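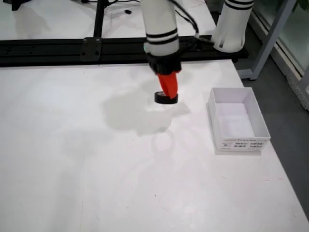

## Wk 9 handout: tape, wrapping and bench setup

Stagehand & Packing Skills, 24th November. Bring this to the prac, spare copies are in the tray by the door.

Readings first: Rathnayake notes, section 2 only. Skip the bit on strapping, we do that in February.

### Tape types

Everyone mixes these up in the quiz.

- **Cloth tape** (gaffer). Tears by hand across the weave. Matte. Comes off fairly clean if you pull it low and slow.
- **Duct tape.** Shinier, gummier glue. Leaves muck on everything. Not for floors, not for cables.
- **PVC electrical.** Stretchy. Don't tear it, cut it. Stretch the wrap, but relax the last bit or the end flags.
- **Packing tape.** Cartons only. Noisy.

Colour tells you nothing about type. A black roll could be any of the first three, so look at the edge of the roll for threads and check inside the core for a label. Half the marks lost last term were people naming tape by colour.

### Bench

Pale top if you can get one, dark rolls and offcuts show up straight away and you don't sweep a blade into the bin. Wipe down before you start. Grit sticks to the side of the roll and then the edge goes furry.

Work with 2 rolls max on the bench. Rest go back on the dowel. Lay rolls flat when you put them down, stood on edge they roll off and dent, and a dented roll never unwinds properly again.

### Finding and starting the end

1. Turn the roll slowly under a fingernail till it catches.
2. Lift one corner, then the whole width. If it splits, go back a full turn and start agian.
3. Fold under a 10 mm tab when finished. Every time!!

### Cable bundle exercise

In pairs. One holds, one wraps, then swap.

- Line up the cables, ends level, no twists
- First wrap 12 cm back from the plugs
- Overlap each turn by half
- Never tape over a connector
- Finish on the flat side, tab folded

You get marked on neatness and on how it comes apart. Sticky residue = redo.

### Storage

Cool cupboard, out of the sun, wax paper between stacked rolls. Virkik cartons are fine for this, the Drulora tubs trap heat so leave them for the rope. Old stock goes to the front of the shelf. If the glue has gone stringy bin it, don't try to use it up on someone elses job.

### Before next class

- Finish the tape chart (back page)
- Bring one roll from home, any type, with the label covered. We'll swap and identify
- Blunt snips to the Droltex box for sharpening, name on the handel

Late charts lose a mark a day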